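Bedroom notebook, 20th November

Second long day on the bed-making and clothes-tidying work, and I want to get it down while my knees still remember it. The Asura room is the one with the big double, and I've grown fond of it, though a bed that size does make you walk. From pillow side to pillow side and back again is a fair hike when you've forgotten which corner you tucked.

Started with the clothing left on the bedding. We'd agreed to try the black T-shirt on top of the white duvet (the one with FREE! across it) and leave it as it fell, no smoothing beforehand.

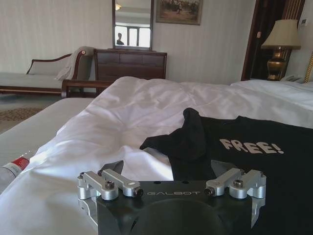
The trouble with doing clothes before bedding is that every tug on a sleeve drags the duvet along with it. A heavier cover might stay put, but ours slides if you so much as look at it. I'd like to try the Kerekes cover before we change anything else, as it has a rougher underside and should grip the sheet a bit better.

After that, on to the sheet. My rule at home is to pull the duvet well over to one side and deal with the fitted sheet by itself, and I think it's a good rule for the notebook as well. Work from the middle out toward the corners, and leave the pillows until the end.

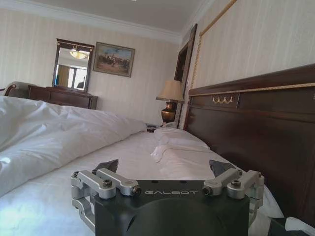
Corners remain the slow part. Our mattress is a deep one and the Soseck sheets have shrunk a little in the wash, so the last corner always wants to pop the first one off again. I've put in a request for the deeper size. It will be December before they turn up, I expect, and until then it's patience and strong thumbs.

Spent a good while on creases too. The colour of the bedding makes it hard to judge — white on white, every fold looks worse or better depending on where you're standing. I've taken to crouching at the foot and looking along the surface, then going round to the side and looking again. Shiny fabric is the worst for this, as the highlights look like wrinkles and the wrinkles hide in the highlights.

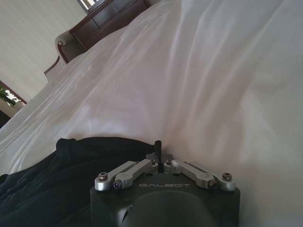
Room and odds and ends

The Solov steamer is back on its shelf with a new hose. Fill it only to the 700 mL line, please, and give it 3 minutes before you start. Wash the bedding at 40 degrees and no hotter, or we'll have more short sheets.
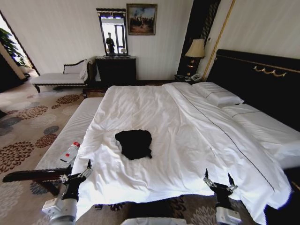 I do think we should settle on one order of work and stick to it for a week or so, even if it's the wrong one. My vote is clothes first, then sheet, then duvet, then pillows. The piping on the duvet is a great help with the last stretch, a thin dark line you can sight along to see whether the cover is sitting square, and I'd be sorry to lose it if we change covers. Also, drinks: the bottle with the red cap is on the long white bench, and I'd much prefer that ribbed fabric stayed dry, so let's keep bottles over by the door from now on.

Still to do: wash the spare pillowcases, find the lint roller, and ask about the deeper sheets again.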